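Tudska Shared Workshop
Mobile Manipulator Build, Handout 5: Wrist Camera and Gripper in Small Rooms
Revised Jan 14, 2021

Scope

This handout covers mounting the wrist camera, setting its exposure, and planning an approach to a fixture in a narrow room. Base driving and arm wiring were covered in Handouts 2 and 3. Bring the arm with the gripper already bolted on and the zero position checked.

1. Terms

Housing: the dark body between the two finger assemblies.
Linkage: the metal links and pivots that carry each finger.
Fingertip: the replaceable pad at the end of a finger.
Opening: the gap between the fingertips, measured at the pads.
Standoff: the distance from the fingertips to the nearest surface of the target, measured along the approach line.

2. Camera mount

The camera sits behind the gripper and looks out over the housing. Tilt it until both fingertips are in view with the fingers fully open. Part of the linkage will also be in view. Leave it there; it gives the tracking software a fixed reference.

Tighten the bracket screws in two passes. Route the cable on the outside of the wrist and leave enough slack for a full turn in either direction. Check the slack by hand with the motors off.

Record the camera offset in the Hillosov config file under wrist_cam. Units are millimeters. A sign error in the second value is the most common fault in this exercise and shows up as a reach that always lands to one side.

3. Exposure

Polished tile and glazed ceramic return bright spots from overhead lights. Automatic exposure reacts to these spots and darkens everything else, including the fingertips. Use manual exposure in any room with glossy walls. Start at 3000 microseconds and lower the value until the edges of white fixtures stay distinct from the background.

Depth readings on clear glass are not reliable. The sensor may report the wall behind the panel or a reflected surface. Enter glass panels in the Na map by hand as solid planes. Use the metal edge profile, if there is one, to place the plane.

4. Approach

Set the standoff to 50 mm for the first run. Proceed as follows.

a) Park the base and lock it.
b) Open the fingers fully.
c) Raise the wrist above the highest point of the target.
d) Move in at the slow speed setting until the standoff is reached.
e) Stop and compare the camera view with the map.
f) Correct the map, back out along the same line, and repeat.

A raised seat or lid is a separate object from the bowl and needs its own entry. Model it as a thin upright plate with an opening. Soft items such as straps and cords are not modeled. Mark them as keep-out volumes with a generous margin, as they can catch on the pivots.

Check clearance for the full width of both linkages. In a small bathroom the outer links usually come close to a wall or panel before the fingertips reach anything.

5. To hand in

The config file, the corrected map, and one wrist view saved at a stop. Note the exposure value used. Groups working at the Cludville bench hand in on the shared drive in September with the final build log.

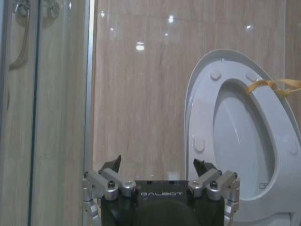 Fig. 1. Wrist view with fingertips apart, raised toilet seat at right, glass shower panel at left. Note the highlights on the wall tile.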